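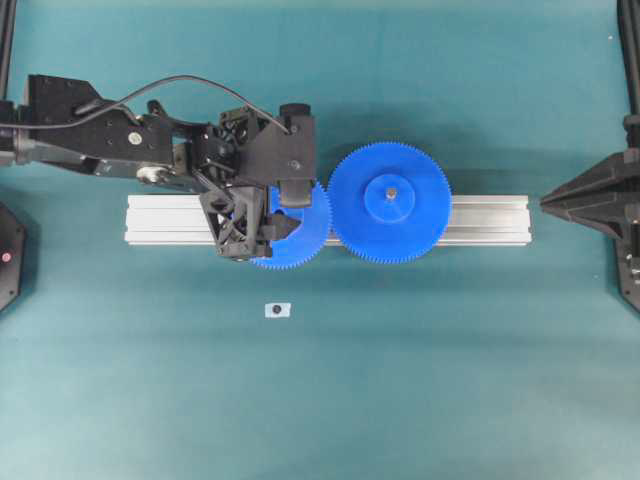

How does a robot put two gears together?

It moves one gear toward the other a little at a time until the teeth on the first gear fit into the gaps on the second. If a tooth lands on top of another tooth, the robot has to turn the gear slightly and try again.

That answer sounds simple. The robotics club at Brellancombe spent most of a school year on it.

What is a gear?

A gear is a wheel with teeth. The teeth stick out around the edge, and there is a gap after each one. When two gears touch, the teeth of one sit in the gaps of the other. This is called meshing. Turn one gear and the other gear has to turn too, in the opposite direction.

You can try it with your hands. Spread your fingers and slide the fingers of one hand between the fingers of the other. Now do it with your eyes closed. Most people bump a finger or two the first time, then wiggle their hands until everything slides in. The wiggle is important. We will come back to it.

Gears that have straight teeth pointing out from the middle are called spur gears. Those are the ones the club uses. They are blue plastic, one large and one small, and they sit side by side on a metal rail. The large gear goes at the right.

The club

There are 17 students in the club, from fourth grade to eighth grade. They meet after school at 3:30 in the room next to the library. Their teacher is Aino Kiiskinen, who also teaches science. The younger students work on the gear task with the older ones, and everyone takes a turn at the keyboard.

The task comes from a contest called the Partanen Challenge. Teams get the same rules. The robot must pick up a small gear, carry it to the rail, and set it down so that it meshes with a large one. A team gets 400 points for a perfect run. Dropping the gear costs points, and so does pushing the large gear off its place.

How does the robot hold the gear?

The part of a robot arm that holds things is called a gripper. The club's gripper has black fingers that open and close. When they close, they squeeze the gear just enough to keep it from slipping.

How hard is "just enough"? The students had to find out by testing. Kartini Lau, who is in sixth grade, was in charge of this part. She started with a very light squeeze and made it a little stronger each time. Too light, and the gear tipped over on the way. Too strong, and the fingers slid off the teeth and the gear popped out sideways. She wrote every try in a notebook, and the notebook has 155 tries in it.

How does the robot know where to go?

A robot arm moves by bending its joints. Each joint has a motor. The computer tells each motor how far to turn, and all those turns together bring the gripper to one place on the table.

The computer thinks of the table as a grid, like a map. Every spot has a number for left and right and another number for near and far. There is a third number for height. If the numbers are wrong by even a little, the gear comes down in the wrong place.

To check the numbers, you can use a marker. A marker is something easy to find, such as a black dot on a piece of white paper. You send the arm to the dot. If the gripper stops over the dot, the numbers are good. If it stops somewhere else, you measure the difference and fix it. The club calls this "doing the dot" and they do it before every practice.

Now the wiggle

At first the students' program moved the small gear straight into place and let go. It worked on some runs. On the others, tooth hit tooth and the gear stopped short.

Joonas Pitkänen and Caoimhe Sheehan, both seventh graders, thought about the finger trick. They added three lines to the program. Now the arm moves in slowly. If the motors have to push harder than usual, something is in the way, so the arm backs up, turns the gear a tiny amount, and comes in again -- the same thing your hands do with your eyes closed.

The first version turned the gear too far each time and skipped right past the gap. They made the turn smaller. Then it was so small that one run lasted four minutes. The one they use now is in between.

Words to know

Gear: a wheel with teeth.
Mesh: to fit together, tooth into gap.
Gripper: the part of a robot arm that holds things.
Joint: a place where the arm bends.
Program: the list of steps a computer follows.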